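Jastesik House Social Club
Minutes of the members' meeting
23 November 2021
Taken down by Sơn Hồ

3 shares | 8 comments

We got going a little late, as we usually do, while people finished their coffee and found chairs. Thank you to everyone who came out, and a special welcome to the new faces from the Pruvier building. We are very glad to have you! The October minutes were read and accepted with one correction (the soup supper was in the small hall, and I had put it in the big one — my mistake, and sorry to the kitchen crew).

Money. We have $1,217 in the account after the heating bill. It was agreed to keep $1,000 of that back for the winter and to let the rest go toward small things for the games room, which brought us along nicely to the main business of the evening.

Games room. There was a long and friendly talk about the table tennis table. Everyone is fond of it, and the maroon top with the white border does cheer the room up, but it has become the place where shirts, sweaters and scarves get put down. Several members said they had arrived for a game lately and had to fold somebody's clothes first. One person felt that a flat surface that size is always going to attract laundry, and there was a good deal of laughing and some guilty looks. All the same, we agreed on the following:

Clothes are to be folded and taken off the table before play. Anything left behind goes on the shelf by the door, and if it is still there after 22 days it goes in the donation bag.

Paddles may stay on the table between games, but please put them away at closing time.

The net stays up during the week. Whoever takes it down for a supper is kindly asked to put it back.

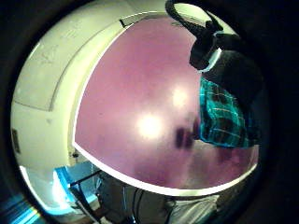
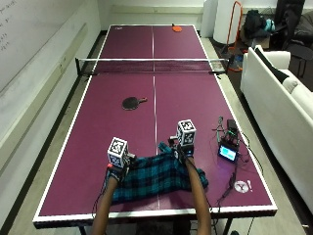
We then went on to whether to buy a coat rack. Two were looked at in the Medve catalog, one on wheels and one that screws to the wall. The wheeled one was liked better, though there was some worry that it would wander off to the small hall and never be seen again. It was left that I will ask for the price with delivery and report back.

Evening play. The Senix ladder has eight players signed up so far and would love a few more. Beginners are welcome, and so is anyone who just wants to sit and keep score. The sign-up sheet is on the corkboard next to the kitchen hatch.

Kitchen. The good teapot has been found. It was in the cupboard over the sink, behind the cake tins. Would whoever has the big soup ladle please bring it home — no questions asked.

Any other business. A request was made for softer lighting in the reading corner, and we will look at it next time. The meeting closed with thanks for the lemon cake.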